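Lurnano Pocket Calculator: Set-up Guide
Section 3. Updating the firmware

1. Charge the calculator to 100 percent. It will claim to be full at 98, but it is an optimist.

2. Plug the cable into the port marked Link. The other port is for the Kemix sensor kit and ignores everyone else.

3. Open Lornov Desktop and choose Update. The file is 480 KB, so there is no time for coffee.
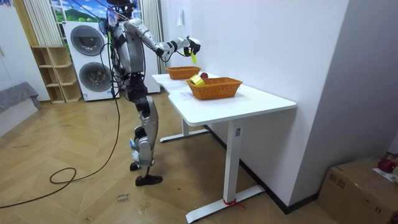
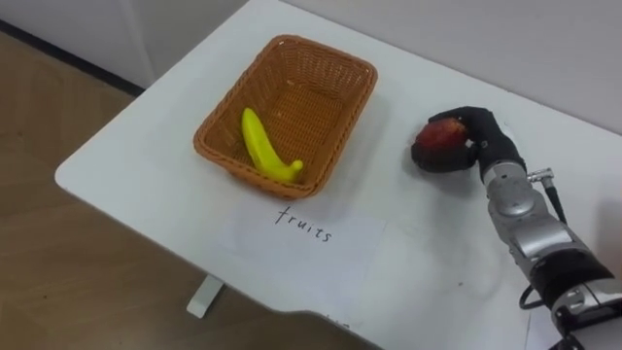
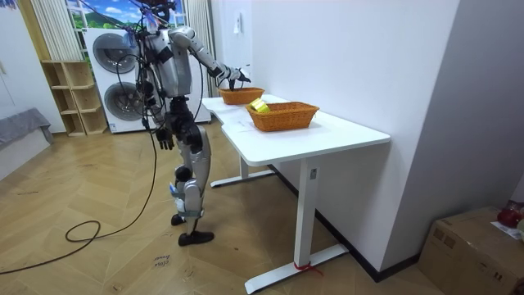
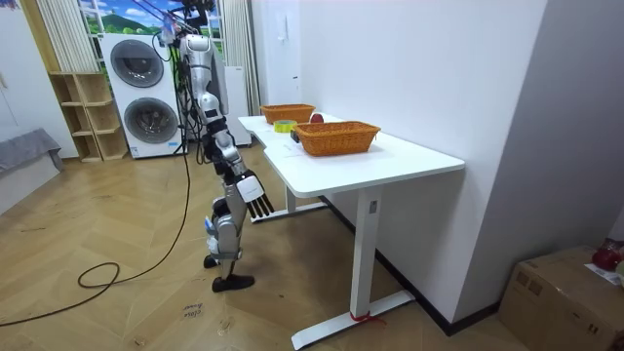 4. When the screen goes blank, wait. Do not press Reset – the blank screen is the update.

5. Check that the home screen shows version 713. If it shows a row of question marks, repeat from step 2.

Note: Updating erases stored programs. Back up first, including the game you told your teacher was a quadratic solver.

Caution: Exam mode stays on after an update. To leave it, connect a second calculator and hold Clear on both – yes, you will need to make a friend.

Graph colors return to the factory settings. See section 4 to change them back.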